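Toy library adds play food shelf and longer hours in Kneath

The Kneath toy library has put a new range of play food on its shelves and will stay open later from February, giving working parents a chance to visit after the school run.

The library, which lends toys to families in Kneath and the nearby streets of Bistport, now has 16 kitchen play sets that can be taken home for up to 20 days. Each one comes in a zip bag with a card listing what should be inside. The sets replace a single large bin of mixed pieces that had been in use since the library moved into its present room behind the Kovton Road bakery.

Emrys Llewellyn, who runs the lending desk, said the old bin had become hard to manage. Families would take home a handful of pieces and bring back a different handful, and there was no way to tell what was missing.

"You'd have a child who wanted to play shop and all we could give them was onions," he said. "Now they get a fruit, a few vegetables, something to put them on and something to put them in. It's enough for a game."

The pieces were bought with money left over from last year's book and toy sale, along with a gift from Rument, a hardware store in Bistport. Rument also supplied the small metal containers that go into some of the bags. Llewellyn said those had been more popular than he expected, mostly with younger children who like dropping things into them and tipping them out again.

A few soft toys have been added to the sets as well. The idea came from a parent who noticed that her son would only set the table if he had somebody to feed. Sets with a soft toy have a yellow sticker on the bag, and there is already a waiting list for two of them.

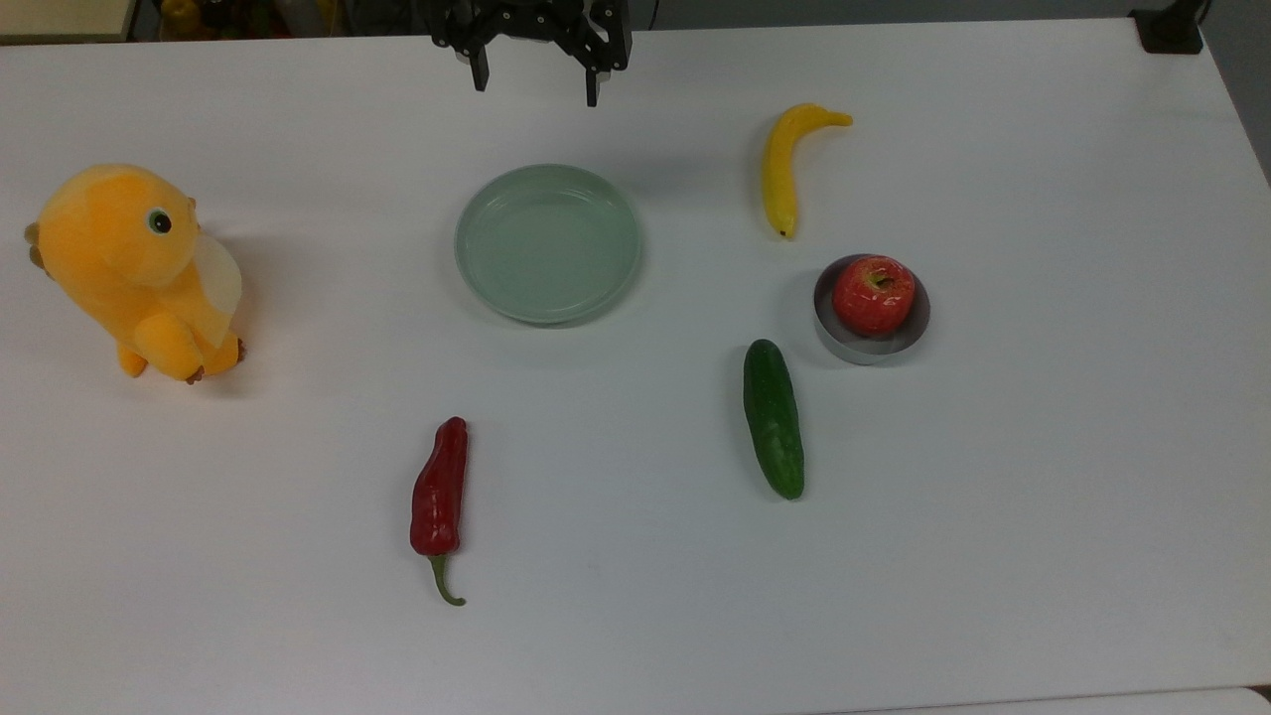

Toy fruit and vegetables with a plate, a metal container and a yellow plush toy.

Mared Bevan, a child care provider who borrows from the library most months, said she uses the food sets at snack time with the children she looks after. She puts a toy banana or apple on the table next to the real thing and lets them talk about it while they eat.

"They'll tell you a toy cucumber is the best thing they ever had and then leave the real one on the plate," she said. "But they pick it up, they smell it, and some days they take a bite. I'll take that."

Bevan said sorting is the other thing her group does a lot. The children put the red pieces together, then the yellow ones, and then argue over where the green ones go. She said the plates help with this, and she has asked for more of them in the next round of buying.

The pieces are all large enough to meet the library's own rule for children under three, which is checked with a cardboard tube kept at the desk. Anything that fits through the tube goes into a separate drawer for older children. Llewellyn said the cutlery from the old bin had mostly ended up in that drawer, along with a set of toy eggs that split in half.

Cleaning has changed too. Hard pieces are washed in warm soapy water when they come back and left on a rack overnight. Soft toys go through the washing machine in a pillowcase and are air dried, so a set with a soft toy may take an extra day or two to get back on the shelf. Borrowers are asked to wipe pieces down before returning them but don't need to wash them.

Lost pieces will not be charged for the first time. After that, the library asks for $2 a piece, or a swap for something similar in good condition. Llewellyn said swaps were welcome and that the color didn't have to match.

"If your apple went under a car seat and you bring me a pear, that's fine," he said. "I just change the card."

The old bin has not gone to waste. Pieces in good shape were sorted into the new bags, and the rest went to the play corner at the Bistport laundromat, where they can be used but not borrowed. A box of odd lids and handles is still at the desk for anyone who thinks they might have the pot that goes with them.

The new hours start at the beginning of February. The library will open at 10 a.m. as before and close at 6:30 p.m., two hours later than it does now. The last check-out will be at 6:15 p.m. so there is time to go through the cards. Story time stays at 10:30 a.m. and the room will be closed to borrowers while it is on.

Membership is $15 a year for a family and covers two toys or sets at a time. Child care providers can take four. New members need to bring something with their address on it, and the form can be filled out at the desk or picked up from the bakery counter when the library is closed.

Large items such as the ride-on cars and the train table still have to be reserved ahead, and they can't be returned during story time because of the narrow hallway. Puzzles are also being checked this month – anyone who has one at home is asked to count the pieces before bringing it back and write the number on the tag.

The library is looking for donations of toy plates, cups and baskets, as well as soft toys that can go in a washing machine. It can't take anything with loose batteries, cracked plastic or button eyes that have started to come away. Donations can be left at the desk during opening hours. Llewellyn asked people not to leave bags in the alley by the back door, where a box of board games was rained on last fall.

A list of the kitchen sets and what each one contains is pinned up beside the door, and names for the waiting list are taken at the desk.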